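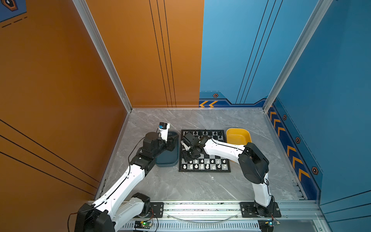 The Board Stays Out

What it means to give a chess set a permanent place in the house, and why the captured pieces are the hard part

For most of its life a chess set lives under something. In my parents' house it was under the fondue pot, in a box whose lid had split at all four corners, and getting it out was enough of a production that by the time the board was flat on the table, one of us had remembered homework. We owned that set for my entire childhood. I would guess it saw daylight on 8 occasions, two of them power outages.

So I was suspicious when Rosaire Fehr told me that the only real decision in chess furnishing is whether you intend to put the thing away. Fehr runs a repair and resale shop called Prilcombe, out of what used to be a dry cleaner's, and the garment conveyor still goes around if you lean on the wrong switch. She sells sets to people who want to play, and also to people who want to be thought of as wanting to play, and she says she's fond of both, though the second group pays better.

"They ask me which one looks good on a shelf," she said. "I tell them none of them. It's thirty-two little objects. On a shelf it looks like you haven't unpacked."

On a table is another matter. A board left out, with the men lined up at both ends, does something to a room that a bowl of lemons does not. People stop at it. They touch a knight. A guest who has never voluntarily discussed openings in his life will push a pawn two squares on his way to the bathroom, and will come back to see if anybody has answered.

Black and White, or Something Warmer

The old argument is over color, and it's carried on with a heat I associate with parking. One camp wants wood tones, maple against walnut, everything the shade of a good sandwich. The other wants black and white squares with a black border, white men and black men, and no discussion.

I came in as a wood person and have drifted. On a busy surface, and I include any tabletop with a marble pattern, a brown board looks as though it has been left there by a previous tenant. Plain black and white holds its edge. The black border does most of the work, giving the eye somewhere to stop before the gray veining takes over.

Demetrius Boateng, who has played in the back room of the Droltwood library for longer than the library has had a back room, objects on grounds of comfort. Hard white squares glare under a ceiling fixture, he says, and black men on black squares turn into a rumor by nine in the evening. His own set is cream and dark green. He would like it known that he did not choose the green. It was the last roll-up board at a closing sale, and he has since defended it to over 487 people, a figure he produced so quickly that I didn't feel I could ask.

Bolder rooms are more forgiving than either side admits. Strong walls, orange on one side, say, and blue on the other, with a bit of pinstripe running across both, would flatten a delicate little set in carved boxwood. A stark black-and-white board sits between those colors quite happily. It's the same reason a tuxedo works at a carnival.

The Matter of the Dead

Now for the difficulty. A game of chess begins in perfect order and goes on to produce litter. Every few minutes somebody removes a small felt-bottomed object from play, and it has to go somewhere, and the chess world, which has given centuries of thought to what happens on the board, has given almost none to what happens four inches to the left of it.

I have seen captured pieces kept in a coat pocket, a saucer, a saucer with a teabag in it, and a shoe. Boateng stands his in a row in order of rank, facing the opponent, which he describes as tidy and his opponents describe in other ways. My brother-in-law holds on to his and clicks them together.

The answer is a tray. One on each side of the board, low enough to reach into without looking, and for preference in two different colors. Celina Kaczmarczyk, who makes felt-lined ones under the name Bamari, spent most of a winter persuading customers of the last point. They wanted matching pairs. Matching pairs were sensible, they were what anyone would order, and matching pairs sent people home with five white pawns in the black bag.

"A dark blue one and a yellow one, I'll never get a call," she told me. "Two nice oatmeal ones, I get a call by February."

A good tray is shallow. It should have a lip, because bishops roll, and it should be wide enough that the queen can lie down without being bent over a rook. It needn't be handsome. Kaczmarczyk's sell for rather more than a plastic desk tray from the office supply aisle, and she'll tell you herself that the desk tray is fine. (She'll tell you this while wrapping the expensive one.)

Giving It Room

The commonest mistake is a table that fits the board exactly. It looks wonderful in the shop. At home there is nowhere for the trays, nowhere for a cup, and nowhere for the elbow, and chess is played to a large extent with the elbow.

Leave a good margin on both flanks. Leave more in front, where whoever has the white pieces is going to lean in. Whatever else has to share the tabletop should keep to one edge, and its cords should go with it, for reasons that will be clear to anyone who has watched a sleeve meet a cable during an endgame.

Walls help, too, which surprised me. Kumiko Tsuji plays at a table pushed into an alcove at MacRitchie, the old boarding house where she rents the top floor, with panels closing it in on three sides. She moved it there to make space for a bicycle. Her games got longer. There was nothing to look at but the board, she says, and after a while she stopped looking for something else. She also stopped losing rooks behind the radiator.

Tsuji keeps a tally of her games in a run of school notebooks, and the last time we spoke she had reached 3,827. I asked how many she'd won. She said she hadn't kept track of that.

Setting Up Again

Fehr's one firm rule is that the board should be reset as soon as a game is over, trays emptied and men back on their squares. A finished position goes stale very fast. By morning it's a crossword somebody else filled in.

Put the back rank down first and the pawns after, or you'll be reaching over your own pawns with a queen in your fist. White square in the right-hand corner. Queen on her own color. If you come up a piece short, look in the tray again, then under the tray, then have a quiet word with the dog.

And dust the board before you start. Fasil Beyene, who photographs sets for auction catalogs, goes over the squares with a dry watercolor brush, then does the crowns and the slots in the bishops' hats. It takes him the better part of an hour. I use my sleeve, and it has cost me a pawn, last seen heading for the kitchen. A wine cork has been filling in for it ever since, on the a-file, where it gets very little to do.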